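Teltivley Pickup and Van Owners Club
Minutes of the General Meeting, 12/09/2021
Held in the upstairs room at the Flistbridge branch library

Called to order at 7 p.m. with a full room, and extra chairs brought in from the hall. Welcome to everyone who drove over from Birnbridge for the first time. It was great to see so many new faces (and so many trucks in the lot!).

1. Minutes of the last meeting

The November minutes were read and approved with one correction. The tire swap was held at the Birnbridge fairground and not at the high school.

2. Membership

We now have 196 paid members, the most the club has ever had. The chair thanked everybody who handed out cards at the fall show. Renewals are due by the end of January, and the fee stays the same. Members who joined after the fall show are already covered for next year and should ignore the reminder.

3. Used truck buying day

This was the big item of the night and took up most of the first hour. The idea is to meet up one Saturday morning in spring and visit the dealer lots in Flistbridge together, so that members shopping for a used pickup have a few experienced eyes along. Cârstea Motors has already said yes and will open early for us. Their sales manager offered to have the history report printed out for every truck on the lot, which got a round of applause.

There was a lively discussion about what to look at first. Frame rust came out on top, followed by transmission fluid, and one member made a strong case for always checking that the spare comes down off its winch. Another member told us about the crew cab she bought last summer with 155 thousand miles on it, and how well it has pulled her horse trailer since. Several people asked to see it after the meeting.

It was agreed to put together a one-page checklist that people can fold up and keep in the glove box. A draft will go out by email before the next meeting. Please send in your own tips, however small!

Moved and seconded that the club go ahead with the buying day. Carried, all in favor.

4. Club garage

The lease on the Birnbridge garage has been renewed for another year on the same terms. Both lifts passed inspection. The landlord has agreed to let us paint the floor, and we have plenty of offers of help with that already.

The compressor is still slow to build pressure. A member will bring in a rebuild kit and have a go at it over the holidays. Anyone using the second bay should sign the book, including for short jobs like an oil change.
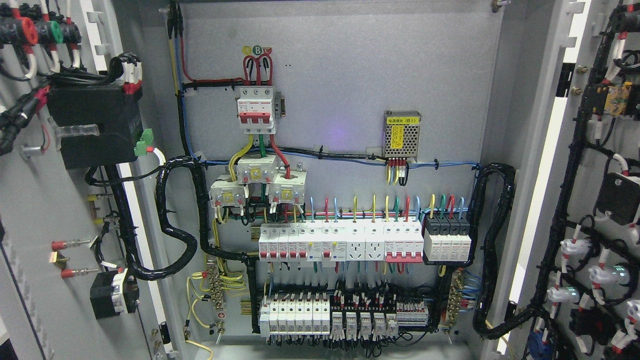 5. Money

The balance after the fall show is very healthy. Moved and seconded to set aside $900 for a new tire balancer, to be bought used if a good one comes up. Carried, with one member abstaining because he may be the one selling it. The raffle did better than last year, and the set of floor mats was a big hit.

6. Towing evening

A short talk on hitch ratings and tongue weight is planned for February. We have a speaker lined up who has towed campers all over the mountain states, and he is happy to take questions for as long as we want to stay. Bring your owner's manual if you have it. Members with vans are very welcome too, and there will be a part on roof racks and how much they can really carry.

7. Other business

A member is looking for a tailgate for a long-bed pickup, any color. See the board by the door.

A request was made for more decaf. Noted.

The parade organizers in Flistbridge have asked for trucks to pull floats again next summer. Seven hands went up on the spot, which is wonderful. A sign-up sheet will be at the next meeting for anyone else who would like to join in.

Adjourned at 8:50 p.m., followed by coffee and a walk around the parking lot with flashlights. Next meeting is in the same room in January, and the date will be emailed once the library confirms.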